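Gripper build: new finger coating and the first runs out of the workshop

2019-12-20
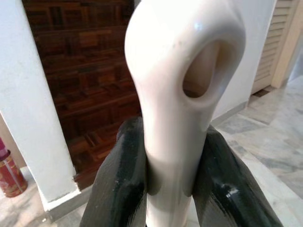
Wrist camera view, both fingers closed on the neck of the ceramic piece.

I finally got the arm out of the workshop and into the house. It spent most of the year bolted to the bench at Flisdale, the shared space where I rent half a bay, and everything it picked up there was a block of scrap or a plastic bottle. I wanted to see how it did with something hard, glossy and curved, which is the kind of thing it has always been worst at.

For anyone who hasn't read the older posts, the project is called Stisetti. It is a small arm on a rolling base with a two-finger gripper that I designed myself. I started on it in April. The camera sits at the wrist and looks out along the fingers, so what I get on the laptop is the object up close and whatever happens to be behind it.

The fingers are the third set. The first ones had flat faces and only touched a round part along one thin line, so anything heavy swung like a pendulum. The second set had a V cut into them and worked fine on bottles, but the edges were too sharp for anything I'd mind chipping. These are fatter with a rounded top edge, and that alone fixed most of the trouble.

The coating is a brush-on rubber paint from Tradside in a green so dark it looks black indoors. I gave each finger 2 coats. I should have thinned it, because the brush marks dried in and you can see them clearly when light hits the top of the finger. It has picked up scuffs too, but I haven't found a spot where it has peeled. It costs more than the stuff I was using and one can has lasted through all the fingers I've made, including the ones I threw out.

The test piece has a thick head with an oval hole through it and a long straight stem. My first plan was to go for the hole, one finger through it and one outside. I dropped that idea after a few tries in software. The finger is too wide and the path planner kept rolling the wrist over to a bad angle. Coming in from both sides of the stem, below the head, is simpler. The head is wider than the stem, so if the piece slides down through the fingers it has something to catch on.

Grip force took longer. The servo driver takes a number from 0 to 1000 and I have never worked out what that is in real units. At 800 the motor gets warm and I don't like the sound it makes. At 500 it holds well, but that's more squeeze than I want on a glazed surface. I went down in small steps and settled on 425. It's in the config file now as the default for anything hard and smooth.

The camera was more annoying than the gripper. White object, white wall behind it, white pillar next to it. My edge detection was tuned on the bench against a sheet of brown cardboard and it lost the outline of the head over and over. Glaze also throws a bright highlight near the top, and the code liked to treat that as an edge. I turned the exposure down two steps and masked anything close to full white. It's a patch and I know it.

The floor is polished marble in big tiles, and the base rolls on it much more easily than on the workshop concrete. A little too easily - when the arm reaches out, the whole thing creeps backward unless I lock the wheels. I've ordered a set of rubber brake feet from a seller called Colombo and will fit them when they arrive.

Still to do:

Sand the brush marks off and recoat, thinner this time
Move the camera mount back a little so the fingers take up less of the view
Log motor temperature along with the grip number
Write down the wiring for the wrist connector before I forget it again

I'll put the finger files up once I've fixed the screw holes, which are a hair too tight on the left one.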